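Home | Issues | About | Search
4 min read

3.2 Who pays for the old dog

Owners on the Rirkon scheme claimed for 40 canine cancer cases, mostly with limping as the first sign and optimism as the second.
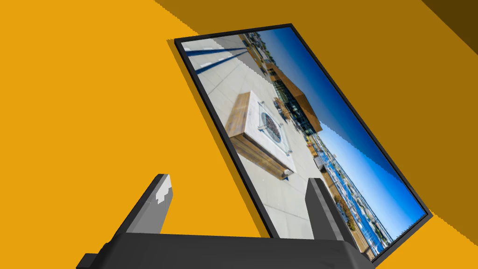 Figure 1. Framed print of a terrace with a fire pit table.

Rodrigues objects that limping is a poor marker, as old dogs limp for all sorts of reasons, some of them theatrical.

We take the point -- and kept the marker, having no better one. The Vevumlow clinic charged more than 3000 for an amputation, which did sharpen the memory of dates.
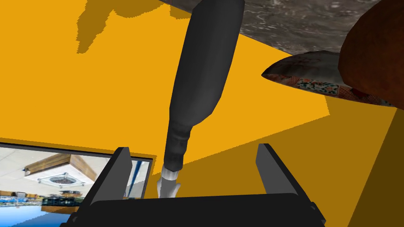

Follow-up lasted 35 weeks, or until the owner stopped answering the phone.

2 comments | 35 shares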